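Stand: 2025-02-08

Die Fragen auf dieser Seite erreichen uns am häufigsten, wenn jemand ein Whiteboard bei uns ausleiht oder für den eigenen Raum gekauft hat. Wer hier nichts findet, schreibt an Gertraud Kälin in der Werkstatt Trerneneck.

## Allgemeines zu Tafel und Stiften

Weisse Fläche, Stift, fertig: Viel mehr braucht es zum Zeichnen nicht. Die meisten Probleme entstehen beim Stift und beim Reinigen.
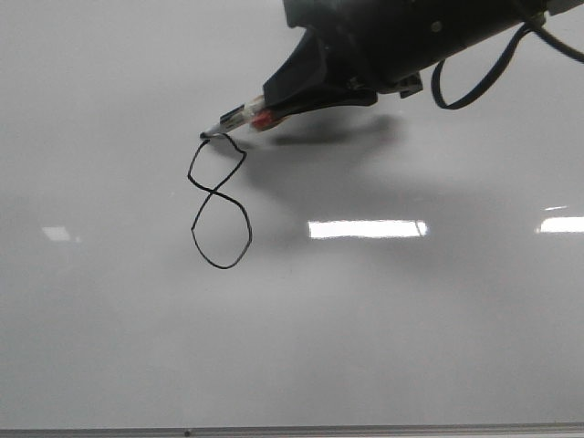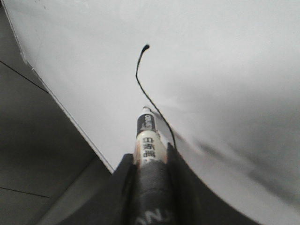 **Welche Stifte darf ich verwenden?**

Nur Stifte, auf denen ausdrücklich steht, dass sie für Whiteboards geeignet und trocken abwischbar sind. Permanentmarker sehen oft fast gleich aus. Bei fremdsprachig beschrifteten Stiften zuerst einen kurzen Strich in einer Ecke ziehen, eine Minute warten und abwischen. Bleibt etwas zurück, den Stift nicht verwenden.

**Die Linie wird blass oder reisst ab. Ist der Stift leer?**

Nicht unbedingt. Stifte, die mit der Spitze nach oben gelagert wurden, schreiben anfangs schlecht. Kappe fest schliessen, den Stift über Nacht waagrecht hinlegen und erneut probieren. Hilft das nicht, gehört er ersetzt.

**Wie bekomme ich eine runde Form ohne Wackler hin?**

Langsam gezogene Kurven zittern eher als zügige. Für Übungen eignet sich eine Acht gut: in einem Zug zeichnen, ohne abzusetzen, und mit gleichmässigem Druck. Ist die eine Schlaufe kleiner als die andere, spielt das für die Übung keine Rolle.

## Reinigung

**Womit wische ich die Tafel ab?**

Im Alltag mit einem trockenen Mikrofasertuch oder dem Filzwischer. Einmal pro Woche feucht mit lauwarmem Wasser nachwischen und trocken reiben. Scheuermilch und die raue Seite vom Schwamm zerkratzen die Oberfläche, danach haftet die Farbe in den Kratzern.

**Jemand hat mit Permanentmarker geschrieben. Was nun?**

Die Striche mit einem Whiteboardstift vollständig übermalen und sofort abwischen. Das muss man manchmal 2-mal machen. Reste gehen mit etwas Reinigungsalkohol weg. Bitte dabei lüften.

## Aufstellen und Ausleihen

**Darf die Tafel auf dem Boden liegen?**

Ja, zum Zeichnen im Liegen oder Knien ist das in Ordnung. Der Boden soll eben und sauber sein, auch Fliesen gehen. Nicht auf die Fläche treten und keine Stühle darauf stellen.

**Wie breit ist das Leihmodell Bruvulus?**

158 cm. Es passt in den Lift, aber nicht in jeden Kombi. Bitte vorher messen.

**Wie lange kann ich ausleihen?**

Neun Tage. Eine Verlängerung ist möglich, ausser im November, wenn die Kurse im Haus Kosura laufen und alle Tafeln verplant sind.

**Was muss ich bei der Rückgabe beachten?**

Tafel abgewischt, Stifte verschlossen, Leihschein dabei. Die Abgabe erfolgt am Schalter Hrytsenko, interne Nummer 3784. Kratzer bitte gleich melden, kleine Schäden verrechnen wir nicht.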